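Cutbridge Hall 2 — Workplace Safety Walk, Hand-Held Gripper and Robot Area
Site: Cutbridge, Van Beek building
Walked by: Elibariki Langat
Area lead: Victor Kaijage
Date: Aug 20, 2021
Form 328, rev 4

Marks: OK / FIX / WATCH / N/A. Write the comment next to the mark, not on a sticky note.

1. FLOOR AND WALKWAYS

1.1 Main aisle clear, door to door — OK. Cleared before I got there, Victor says it was worse Monday.
1.2 Cables off the floor or covered — FIX. Loose cable at the cart station. Cart moves, cable moves, cover strip never goes back down. Need a drop from overhead or a reel.
1.3 Boxes and buckets away from doorways — WATCH. Stuff along the wall by the cart. Not blocking. Keep it that way.
1.4 Chairs pushed in when not used — WATCH. Same comment as last time.
1.5 Floor tape visible — FIX. Worn through at the robot cell corner. New people have no idea where the line is.

2. ROBOT CELL

2.1 E-stop reachable from both sides — OK. Tested both, cell dropped out right away.
2.2 E-stop reachable from the new desk position — FIX. Desk moved, button didn't. Four steps and a chair in the way.
2.3 Arm parked when cell is unattended — OK
2.4 Speed limit set for shared work — OK. Checked on the pendant, password still on a label under the pendant. Remove label.
2.5 Sign-in sheet for anyone entering cell — FIX. Sheet is there, last entry is 2 weeks old. People are going in, I watched one do it.

3. HAND-HELD GRIPPERS AND WORN GEAR

This section is new since the Harkodell line came in. Before that the packers packed. Now part of the shift they wear the harness and headset and do the same jobs with grippers so the robots can learn them. Different strain, different checks. Old form had nothing on it.

3.1 Gripper bodies, no cracks or sharp edges — OK
3.2 Finger pinch points known to user — WATCH. Asked three people, one had to think.
3.3 Gripper cable long enough for full reach — WATCH. Fine standing up, snags when bending to low shelf.
3.4 Harness straps adjusted per person — FIX. Two people sharing one harness and neither resets it. Shorter one is carrying it all on the shoulders.
3.5 Headset wiped between users — FIX. Wipes ran out. Reorder from Zinelis, get the big tub.
3.6 Wearer can hear a shout — OK. Shouted. Turned around.
3.7 Break schedule posted and followed — FIX. Posted, not folowed. See comments.
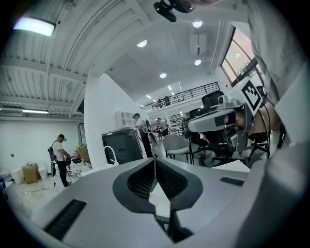 Sec. 3 work area. Grippers in hand, harness and headset at the cart, cable on floor (item 1.2).

4. OVERHEAD, MEZZANINE, AIR

4.1 Lights all working — OK
4.2 Mezzanine railing solid — OK. Leaned on it in four spots.
4.3 No loose items on mezzanine edge — OK today. Saw a coffee cup up there last walk.
4.4 AC working — WATCH. People in the harness are hot, people at the desks are cold, somebody keeps changing the setting.
4.5 Ceiling equipment secured — OK. Ask maintenance for the mount record, I couldnt find it.

5. COMMENTS FROM STAFF

Talked to whoever had a minute. No names, as agreed.

— Gripper work is slower than using your hands and feels silly for the first week. Then wrists get sore, mostly thumb side. Two people said this separately.
— Sitting less than before. Some like it. One has a bad knee and doesn't.
— Nobody on late shift was told what happens to packing jobs once the robots have it down. Not a safety item on paper, but people who are worried rush. Want a straight answer from Van Beek at the next shift meeting. Passing it on as asked.
— Being recorded all day. They'd like to know who looks at it and a way to pause without asking the lead.
— Target of 103 runs a shift is why breaks get skipped. Victor agrees it's too high for anybody new. He'll take it up.

6. ACTIONS

Cable reel or overhead drop at cart — Victor, before end of August
Move E-stop or move desk — Victor, before next shift if it's the desk
Retape cell corner — Langat
Second harness, size small — order placed
Wipes — order not placed, do it today
Pendant label — gone, I peeled it
Sign-in sheet — Victor to talk to both shifts
Break timer at each station — ask Harkodell if their software can do it, otherwise kitchen timer

Next walk: same route, start with 1.2 and 3.4. Late shift this time.

Signed: E. Langat
Seen by area lead: V. Kaijage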